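Is it cheaper to get a magazine through my library card or keep my own subscription?

Asked in Reading & Subscriptions, 2 answers

Hello all, I've taken Sester every month since my boys were small (it's a home and cookery monthly, if you don't know it) and the renewal has gone up again, to £32 for the year on paper. My sister says I could read it on my tablet with the Presness app and my library card and not pay a penny. I do love a paper copy with my tea, but 32 pounds is 32 pounds. Has anyone made the switch, and do you still get the whole magazine?

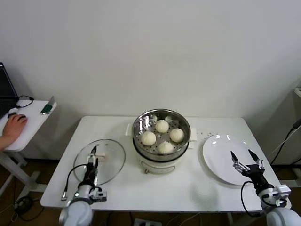
Reply 1
I switched last May and I've been very happy with it, so do give it a go before you pay for another year! You do get the whole magazine, adverts and all, page for page as it's printed. My library has 249 titles on there, and I've ended up reading all sorts I would never have picked up in a shop, including one on narrowboats. You put in your card number and PIN the first time and after that it remembers you. Two things to watch. New issues of Sester turn up a few days after they're in the shops, and the free supplements aren't included, so no pull-out calendar in the winter issue, which I did miss. Also check your own library's list first, as they don't all pay for the same titles. Mine dropped Gukine in the spring and I was quite put out, having got halfway through a serial.

Helpful? 11 people said yes

Reply 2
just buy it when theres a good one on the cover, thats what i do. cancel the direct debit tho or they carry on taking it

Reply 3 (from the person who asked)
Thank you both, that's ever so kind. I've looked and our library does have Sester, going back 2 years, so I've had a lovely evening catching up on the issues I lent out and never saw again. The print is a bit small on my tablet but you can stretch the page with your fingers. I rang Sriwong, who handle the subscriptions, and the lady said I can stop at the end of my current run and come back whenever I like, though I wouldn't get the old loyalty price. I think I'll try the tablet until the autumn and see how much I miss the thump on the doormat.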